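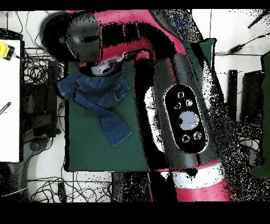
Denim on the green mat, not yet anything you could put in a drawer.

Hemthorpe Jeans: data card

Hemthorpe is a set of 1,470 short recordings of blue jeans being folded, or at least being moved in the general direction of folded. Jeans were chosen by Tâm Mai, who owns a lot of them. They are stiff, they twist at the crotch, and the legs have separate opinions.

What's in it
136 sessions, one table, one green cloth. Starting states are heaps. Smoothing, leg straightening and folding are labeled separately. Waistband-up and pocket-up starts are mixed, and the label file tells you which.
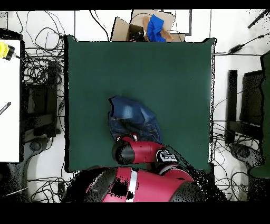 Known problems
Version 2 fixed the swapped left and right leg labels from February. "Left" now means the wearer's left, even when the jeans are face down and you have to lie on the floor to work it out.

Stitching is a decent landmark for seams and pockets. It is a poor landmark for telling one twisted leg from the other.
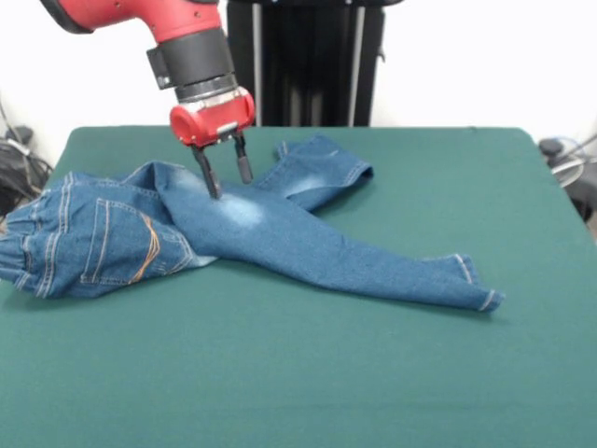 Last changed: 2024-08-22

Labeling rules
A fold counts when the hem reaches the thigh and stays there. A hem that flips back over is labeled "lapse," a word we argued over for most of an afternoon. Bunched waistbands get their own tag. Please don't merge it with "heap"; Wallumach did, and had to relabel everything.

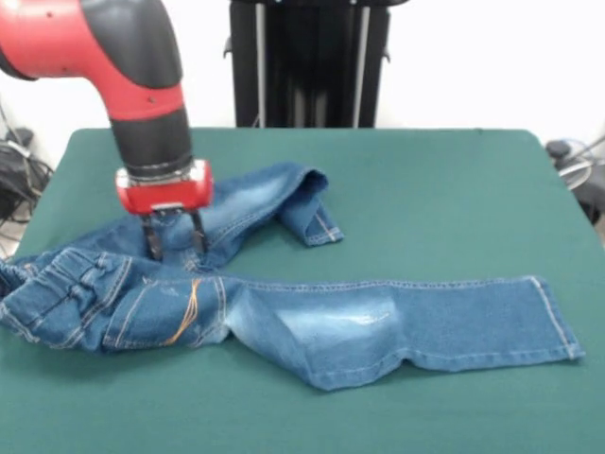
Duyên Lý

Send corrections to me with the session number and the garment tag. Shorts and skirts are in Phuthong, a separate set with its own card and its own grievances.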